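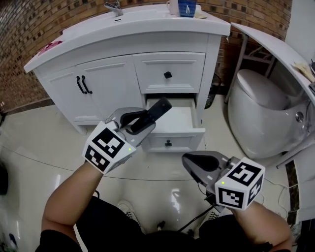
I've been putting off the bathroom for weeks, mostly because I knew what was living in the vanity (hair ties, hotel shampoos, a travel iron I thought I'd lost in the move!). Well, yesterday I got stubborn about it, put the radio on and went at it. The lower drawer is completely empty now, nice clean white inside, and I keep pulling it open just to look at it. Up top there are the two cups by the faucet and a little folded cloth, and I love how much calmer the white looks against the brick.

Now, what goes back in? My sister-in-law Phyllis says towels, but I'm leaning toward first aid stuff. I found a set of drawer dividers for 11 dollars and I'm going to measure before I order this time - the last ones ended up in the kitchen holding batteries.

The cabinet side with the two doors is next. I've given myself up to 30 minutes for it and I've already got a trash bag hanging on the door handle in the hall.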